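Packing for a Hotel Stay: Tips That Save Space, Time and Ironing

I love a hotel stay, even one night at an airport place with a view of the parking garage, and over the years I've gotten a little obsessed with packing for it. Last December I drove 426 miles to Falstead with one small suitcase and still had a clean shirt on the last morning! These are the household tricks that got me there.

Start the night before, on a flat surface. A bed is perfect. Put everything out where you can see it before a single thing goes in the case, and then take two things away. I always end up taking away shoes.

Roll the soft stuff, fold the stiff stuff. T-shirts, pajamas and leggings roll up beautifully. Dress shirts do better folded around a sheet of tissue paper, with the collar stuffed with socks so it keeps its shape. Jeans go flat on the very bottom, near the wheels.

Toiletries: I stopped buying travel sizes and refill the same four little bottles at the kitchen sink with a funnel. Squeeze a bit of air out before you close the cap, put a square of plastic wrap under it, and you'll have far fewer leaks. Solid shampoo is wonderful too, but let it dry on a washcloth before you pack it for home or it turns to glue.

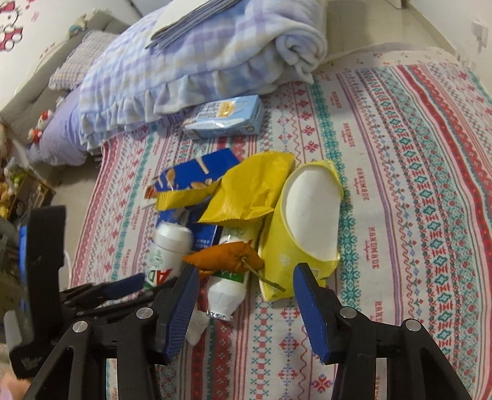 Barbara Olszewski wrote in that she does her packing list backward: she starts with the last morning of the trip and works toward the first, and she hasn't run out of underwear since. She also wanted me to mention that a dryer sheet tucked into the case keeps the dirty laundry from taking over. Done, and I've tried it — lovely!

A few things for once you're in the room:

Hang your wrinkliest item in the bathroom while you shower, door shut, fan off. Ten minutes is plenty for cotton knits. Linen needs the iron, sorry.

A pants hanger with clips will hold the curtains closed. Best sleep I ever had in Oltard was thanks to one of those hangers.

Rinse socks in the sink with a drop of shampoo, roll them in a towel and step on the towel. They'll be dry by breakfast, or close to it.

Keep your booking number on paper in the side pocket. My phone died at the front desk in Perum at 11 p.m. and that scrap of paper got me into room 334.

When you get home, refill the little bottles right away and put the bag back in the suitcase. Next time you're half packed already — such a good feeling.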